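Fidik Home Energy Monitor
Section 4: Adding the kitchen

Complete Sections 2 and 3 before you start. The hub must be on your home network, and its front light must be steady green.

The kitchen is usually the hardest room to set up. Several appliances share one circuit, some run for only a few minutes a day, and many people move them from outlet to outlet. Allow an hour the first time.

4.1 Before you begin

You need:
The hub, already paired with the app
One plug meter for each appliance you want to track
The sheet of stick-on labels from the box
A phone or tablet with the app open

Plug meters are for indoor use on a standard 115-volt household outlet. Each plug meter handles one appliance.

CAUTION: Do not plug a power strip or an extension cord into a plug meter. Do not stack one plug meter on another.

CAUTION: Keep plug meters away from the sink. If a plug meter gets wet, do not touch it. Switch off the circuit at the breaker panel first, then unplug it and stop using it.

4.2 Name the room and the circuits

1. In the app, open Rooms and tap Add Room.
2. Choose Kitchen, or type your own name for it.
3. Tap Add Circuit. Enter the breaker number as it is written inside your panel door.
4. Repeat for each circuit that feeds the kitchen. Many homes have two or more.
5. Tap Save. The hub beeps once.

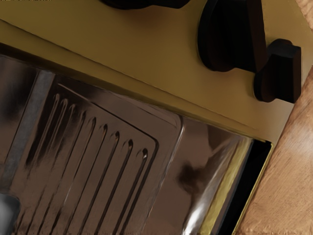 If you do not know which breaker feeds which outlet, plug a lamp into each outlet in turn and switch the breakers off one at a time. Write the results down before you type them in. The app cannot work this out for you.

Note: Homes wired in the Bandmont style, with the panel split over two floors, need a circuit letter as well as a number. Enter the letter first.

4.3 Pair the plug meters

1. Switch the appliance off and unplug it.
2. Push the plug meter firmly into the wall outlet. Its light blinks white.
3. In the app, tap Add Meter. Hold the phone close to the plug meter until the light stops blinking.
4. Plug the appliance into the plug meter.
5. Choose the appliance type from the list. If it is not there, choose Other and type a name.
6. Put a label on the cord, close to the plug, with the same name.

Pair one plug meter at a time. If two are blinking at once, the app may swap their names.

The app can hold 11 plug meters in one room. For a larger kitchen, add a second room and call it Kitchen 2 — the totals can be joined later under Reports.
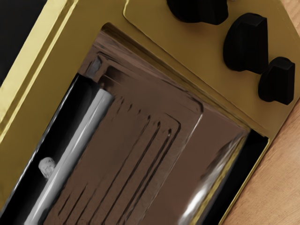

One owner wrote to say that the label step is the one she skipped, and that she spent an evening sorting out which meter belonged to the coffee maker and which to the kettle. She now writes the label before she opens the app.

4.4 Set the alerts

An alert tells you when an appliance has been on longer than you want.

1. Tap the appliance name, then Alerts.
2. Set the time limit. The factory setting is two hours.
3. Set the power level. Readings below this level are treated as standby.
4. Tap Test. Your phone should buzz within a minute.

For anything that heats, start with a power level of 600 watts and a short time limit. Heating appliances cycle on and off, so a level set too high may miss part of the run.

Note: Alerts do not switch anything off. They are not a safety device and do not replace a smoke alarm.
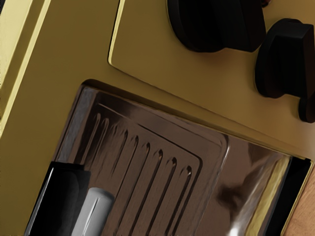 Another owner asked whether one alert could cover the whole room, as he kept getting four messages while making breakfast. It can. Go to Rooms, Kitchen, Alerts, and turn on Group Messages.

4.5 Run the learning week

Leave everything as it is for seven days and use the kitchen in the normal way. The app shows Learning next to the room name. Daily figures appear during this time but may be wrong by a wide margin.

Do not move a plug meter to a different appliance during the learning week. If you have to, delete it from the app and pair it again.

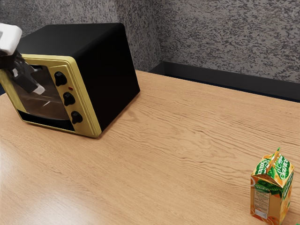
When the week is over, open Reports and check the list against your labels. Remove any appliance you no longer use. Standby power is shown in gray and running power in blue.

4.6 If something goes wrong

Light blinks red: The plug meter has lost the hub. Move the hub closer, or add a Brilberg range extender (sold separately).

Error 304: Two plug meters have the same name. Rename one of them and tap Refresh.

Reading stays at zero: Check that the appliance is plugged into the meter and not into the other half of the outlet.

Hub beeps three times: The software is out of date. Install the update and wait for the steady green light. Older Doucet hubs must be updated with a cable — see Section 7.

Plug meter feels hot: Switch off the appliance and unplug both. Do not use that plug meter again.

Continue to Section 5 to add the laundry room.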